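Tallwood House, first-floor bedrooms: walk-round checklist with comments
Checked by: Demetrius Oyelaran
Month: December
Started 9.40am

Smoke alarm, landing: PASS
Loud and clear on the test button, and you can hear it with every bedroom door shut. Lovely result after last winter's chirping saga!

Smoke alarm, room 2: PASS
New battery in, lid clicked back properly.

Window restrictors: PASS, one comment
All hold firm. The catch in the back bedroom is stiff, so give it a drop of oil before the next guests come. Lefteris Deligiannis has the key for the locking ones.

Radiators and pipes: PASS
No drips at the valves. Boiler pressure fine. I bled the long radiator under the window and it took ages (worth it, the gurgle has gone).

Sockets and leads: ACTION
One extension lead plugged into another behind the chest of drawers. Please swap for a single long one. Plates all tight to the wall, no scorch marks anywhere, which made me very happy.

Walkways: PASS
The rule is the same as ever: a clear way from bed to door, in the dark, half asleep, in socks. Try it yourself with the lights off, it's a brilliant test.

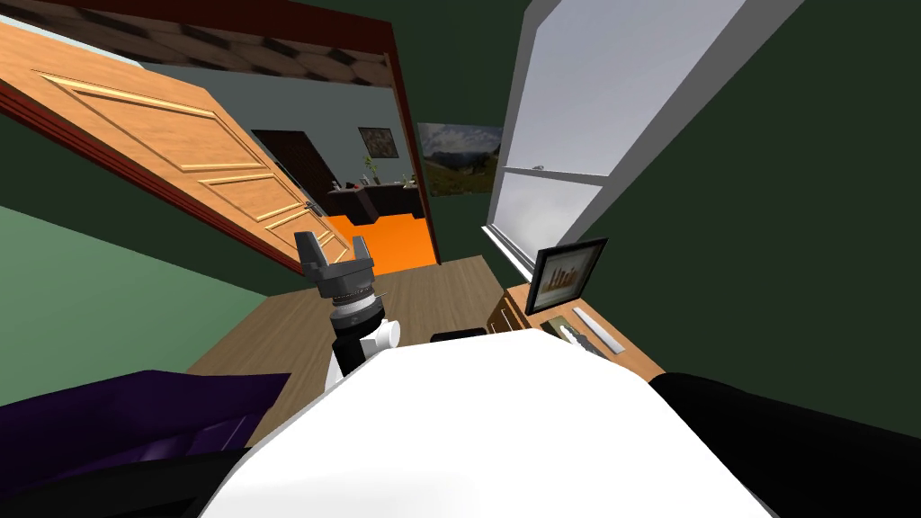 Bedroom with dark green walls and a desk, simulated view.

Desks and chairs: PASS, one comment
Wobble test done on every desk. Room 2 needs a felt pad under the back left leg. Chairs sound, screws nipped up.

Tall furniture: ACTION
Wardrobe in the front room still isn't strapped to the wall. Brackets are in the Masilela box in the hall cupboard, with the right plugs. Half an hour's job and such a good one to tick off!

Blind cords: PASS
Cleats fitted high up, cords wound round them. Keep cots and low beds well away all the same.

Fire doors: PASS
All close on their own from halfway. Room 2 used to catch on the carpet, but Lefteris has planed it and it swings beautifully now.

Still to do: socket lead, wardrobe strap, window oil, felt pad.
Passed to Lefteris at 11.15am.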